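Cahier d'atelier – 2024-08-19
Visite des gens de Niditz, démo sur Miranda

Arrivés en avance, évidemment. Lucía les a baladés dans le couloir pendant que je relançais le contrôleur, qui avait choisi ce moment pour réclamer sa recalibration. Premier démarrage : défaut axe 3. Deuxième : rien. Je n'ai pas touché au câble entre les deux, je le note pour que quelqu'un s'en inquiète un jour.

Programme annoncé : saisie d'un gobelet en carton, levée, repose. Octavio voulait montrer le tri complet de chez Damow. J'ai dit non, il a fait la tête, puis il a présenté le gobelet aux visiteurs comme si c'était son idée.

Réglages
Vitesse à 60 % du nominal. À 100 %, le bras impressionne davantage, surtout l'assurance. Doigts ouverts en grand à l'approche, fermeture lente, seuil d'effort abaissé à 173 (unité maison, voir le cahier de Lucía, le mien dit autre chose).

Point à surveiller : gobelet blanc, table blanche, mur gris clair. Pour la détection, on pouvait difficilement faire plus vache. Le bord roulé accroche un peu la lumière et l'ombre à gauche aide, mais je ne voudrais pas bâtir une carrière là-dessus. Vue poignet à l'approche, gobelet droit devant l'ouverture :
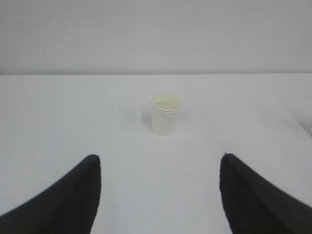 Questions des visiteurs
– « Et s'il y a du café dedans ? » Octavio a répondu que c'était prévu. Première nouvelle.
– La cadence. Lucía a donné un chiffre prudent, ils l'ont noté avec un point d'interrogation.
– Est-ce que le même montage tournerait à Drimness ? Sur le papier oui, à condition d'y revoir l'éclairage.

À faire
Essayer un fond sombre mat, même provisoire. Reprendre le défaut axe 3, câble compris. Demander à Octavio ce qu'il a promis au juste pour décembre, et par écrit.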